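Just Tell Me What the Shipping Costs

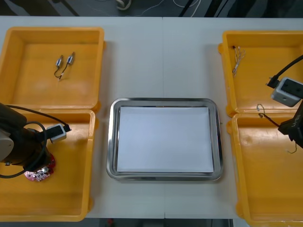 Small parts in a yellow bin, beside a steel tray.

I have been ordering parts and supplies for a small repair shop for 18 years now, and I still get a little knot in my stomach when I reach the checkout page. The price of the goods I know. I've usually compared it three times over a cup of coffee! It's the shipping line that gets me, sitting there with the words "calculated later" next to it, as if that were a perfectly friendly thing to say to a customer.

Last July I needed a heavy steel cabinet, and I asked for prices from Plitier and from Womano. Plitier's cabinet was 40 dollars cheaper, and I was all set to buy it (I had even cleared the corner where it was going to stand). Then the freight bill came in at 253 dollars, with a liftgate fee and a residential fee tucked inside, though our shop has a loading door and a big sign out front. Womano had given me one number over the phone, cabinet and truck together, and I should have taken it.

I don't mind paying for freight, and I want to be fair about that. Trucks cost money, drivers ought to be paid well, and a pallet going eleven hundred miles is a real piece of work. What I'd like is to hear the whole amount before I hand over my card, even if it's a bit higher than I hoped. A seller who picks up the phone and says so plainly will get my next order too, and probably the one after that.

So I call first now, every time, even for a box of screws. My orders take longer and my coffee goes cold, but I haven't had a surprise bill since the cabinet.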